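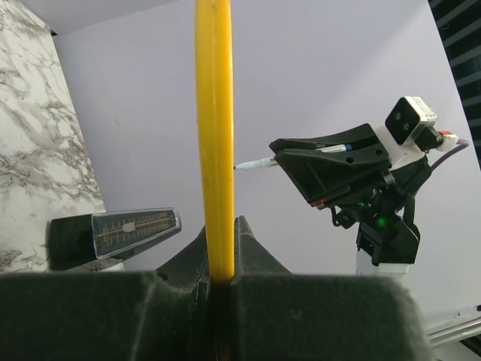
Wrist view, left gripper: yellow rod held upright, marker in the other arm.

Drino tabletop set – README and buying notes

Drino is a small collection of two-arm tabletop recordings, and this file doubles as the shopping plan for anyone who wants to build a similar bench. We had a great time putting it together and would love to see more of these!

Contents
86 episodes, 46 of them with a marker and a rod. Wrist views from both arms. Last updated 26 June 2025.

What to budget for
Arms: buy two at once. We bought the second in November and paid shipping twice.
Finger pads: the part we reorder most. Mevley sells them in packs, and roughly 80 percent of our running costs went there.
Wrist cameras: get one spare, plus longer cables than you think you need – the wrist turns further than the drawings suggest.
Board and props: cheap and fun. Markers, rods, a metronome, whatever is in the drawer. Put down a small amount and don't track it.

Still to decide
Gripper fingers for next year. The Vorum quote looks good, but we want to try a loaner pair on thin round objects first. Gebremichael has a longer lead time and a better warranty.

Contact
Radka Ristić keeps the parts list. Send her your prices, especially for pads – she really does want them.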